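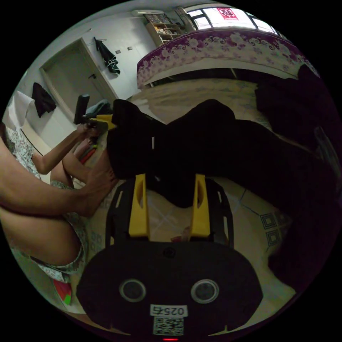

Robot Learning › Methods
7 min read

3.2 Collecting demonstrations in the home

Demonstrations were collected in two ways. In the first, an operator drove the Bratard arm from a separate desk, using a pair of handles that copied wrist position and grip width to the arm. In the second, the operator held the gripper directly and carried out the task with it, with no arm present. We call these the remote and the hand-held conditions. Both used the same finger shape, and grip width was logged on the same scale.

The remote condition was run only in the Wimimcombe laboratory, where the arm is bolted to a bench. The hand-held condition was run in the laboratory and in private homes. Operators in homes worked wherever they would usually do the task, including on the floor, and were asked not to tidy the room first. Figure 3 shows the hand-held condition in a room with a bed and a tiled floor. The person is seated on the floor with one hand on a black fabric item, and the two yellow fingers of the gripper are close to the cloth.

Cloth was chosen as the main class of object for three reasons. It changes shape when gripped, so a recorded path cannot simply be played back. It is found in every home. Lastly, the remote operators in our pilot found it the hardest material to handle, mainly due to delay between the handles and the arm. Dark cloth was kept in the set even though folds and edges are harder to pick out on it, as leaving it out would have made the results look better than they are.

Each demonstration began with the fingers fully open and ended when the operator released the item and held still. The limit was 60 seconds. Runs that went over the limit were stored but not used for training. Operators were free to use their other hand to steady or flatten the item. This creates a mismatch with the single-arm robot, which has no second hand, and we return to it in Section 5.1. Runs in which the free hand did most of the moving were marked by a reviewer and given a lower weight.

The target was 2,000 hand-held demonstrations. Of those recorded, 481 were set aside after review, most often because the position track had been lost when the gripper was turned sharply or brought very close to the cloth. We did not try to repair these tracks. No operator recorded for longer than 20 minutes without a break, as grip timing became less even in longer sessions.

Positions were worked out after recording with the Lerari tracker and resampled to the control rate of the arm. Gripper width was smoothed lightly, since heavier smoothing removed the short re-grips that operators made when an edge slipped. The re-grips turned out to matter: a policy trained without them closed once and did not try again. The review rules were drafted by Gilberto Huanca and are listed in full in Appendix B.

Figure 3. Hand-held condition, home setting. The operator is partly in view at the left. Compare the bench layout used for the remote condition in the Haldane trials (Figure 4).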